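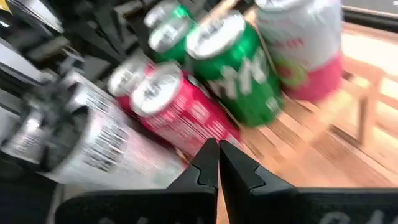 Do you have to crush cans before taking them to a redemption center?

Posted by Liltero
August 27, 2019

We moved to a state with a can deposit this summer and I have been saving up our empties in the garage. Where I grew up everybody crushed them flat and sold them by weight at the scrap yard, so that is what I started doing here too. Now my neighbor tells me the redemption center won't take flat cans at all. I have two trash bags of crushed ones and two bags that I haven't touched yet.

Is she right? And if she is, what do I do with the flat ones? I would also like to know if I need to rinse them. Some of the bags have started to smell and there are ants in the garage.

2 replies

Posted by Zuston

Leave them alone. Machine won't read a flat can. Mine always come straight back out. Take the flat ones to scrap and forget about the deposit.

Posted by Lanying Wei

Your neighbor is mostly right, but it depends on how the place counts them.

If you use the machines, the can has to be close to its original shape. The machine turns the can and looks for the barcode, and it can't do that if the side is folded over. Small dents are fine. A can that somebody squeezed in the middle will often go through on the second try if you push it back out with your thumbs first.

If your center counts by hand, the person at the counter may take a lightly crushed can as long as they can read the deposit marking, usually on the lid. Ours does this and the one in the next town doesn't. Call first and ask. Ask about a daily limit at the same time – some places have one, and four full bags might put you over it.
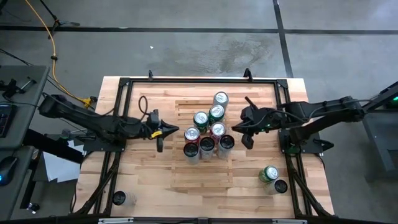

Before you load the car, sort everything. I dump one bag at a time onto an old table and pull out anything without the deposit marking, then the bottles, then the badly bent ones. What is left goes back into a clean bag. It takes a few minutes per bag and saves you from standing at the machine with a line behind you. Stores can also refuse brands they don't sell, so if you go to a grocery store instead of a center, keep the odd store brands in a separate bag.

Rinsing is not required where I live, but do it anyway. A splash of water, swirl, dump it out, and let the cans stand upside down in the dish rack until morning. Once they are dry the smell mostly goes away. For the ants, wipe down the floor under the bags with soapy water and keep the bags in a bin with a lid that closes. Tie the bags loosely if there is any chance the cans are still wet inside.

As for the two bags you already flattened, the scrap yard will take them as aluminum. You will get less than the deposit. Ours wanted the cans in clear bags so they could see there was nothing else in with them, so check that too. Some yards cut their hours in November, and if you are going to hold on to them for a while I would find out before you drive over.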